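Thursday – open day at Hollberg, hand-held gripper session

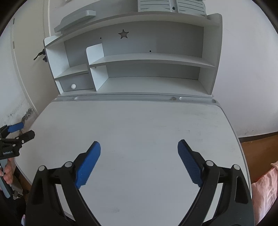
Both jaws open over the desk, second unit at left.

Arrived at 11, room 6. The units are held by hand, with two jaws and ridged blue pads. Linkage pivots have silver caps; I noted no play when I worked mine. The grip force was not stated. I asked about it and was sent to the Skerkell table, where they had a data sheet for a different model. Handle angle tires the wrist after a few minutes – mine, anyway. Logged 333 open-close cycles on the wall counter before lunch. Check pad wear figures with Benavides. Parking 2 hours max.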